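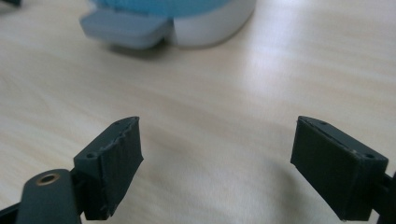

Fingers open, pale table, tired left pad

09/04/2023

Budget day, which I had been putting off since the clocks changed. I made a pot of tea, got the spreadsheet up and moved everything off the end of the bench so I'd have somewhere to lean.

The question is whether we buy a second pair of grippers from Benberg or carry on printing our own fingers and put the money into something duller, like storage. I keep changing my mind! Benberg want 900 for a pair, delivery on top, and they won't say how much delivery is until you've practically ordered the thing. I've written to ask twice. Softić do a cheaper set but you have to take their mounts as well, and I've only just got used to the ones we have.

The left finger is what started all this. The rim has gone lumpy and rough and I notice it every time I pick the gripper up, whereas the right one looks quite respectable next to it. I could print a new left tonight for next to nothing. But then I'd want a new right to match, and then I'd want to try that tougher filament from Drutard, and that's 50 a reel before I've made a single thing. (I know what I'm like with filament. There are already reels under the stairs that I've not confessed to in the spreadsheet.)

So I did it properly for once and made two columns. Printing our own: filament, screws, brass inserts, and my evenings, which I put down as nothing and then felt a bit sorry for myself and put down as something. Buying: the price, the delivery guess, and a line for spares. The printing column still came out lower, even with my evenings in it, but it's closer than I expected. I had a biscuit and went through it all again and got a different answer, having left out the inserts the first time. They're not dear but they do add up, and I always melt one in crooked.

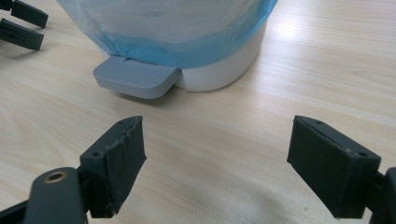
The little pedal bin, blue bag and all

Then there's the list of things to practise on. The pedal bin stays, I like it, and a wrinkly bag is a good fussy thing to have in front of the grippers. I've put in for eight more household bits from the shop at Dulgate: a sieve, a couple of jars with proper lids, a soap dish, that sort of stuff. It's by far the most cheerful line in the whole budget and probably the best value too. Bin bags needed a line of their own, which made me laugh, but they do get used up and last time they came out of my own pocket.

I also had a think about the lamp. There's a great bright patch on the table whichever way I turn things and I'd love a softer light, or a matt cloth to put down. Cloth is cheaper. Cloth it is, for now – the lamp can go on the wish list with the better chair.

Where I've ended up: print a fresh pair of fingers in April, one reel from Drutard (one!), the Dulgate bits, the cloth, and hold back the Benberg money till they answer about delivery. If it turns out silly I'll go back to Softić and ask whether they'd sell the set without the mounts.

Still to do: find the receipt for the last lot of screws, and work out what I meant by "misc, see drawer" in the old budget. I've looked in the drawer and I'm none the wiser.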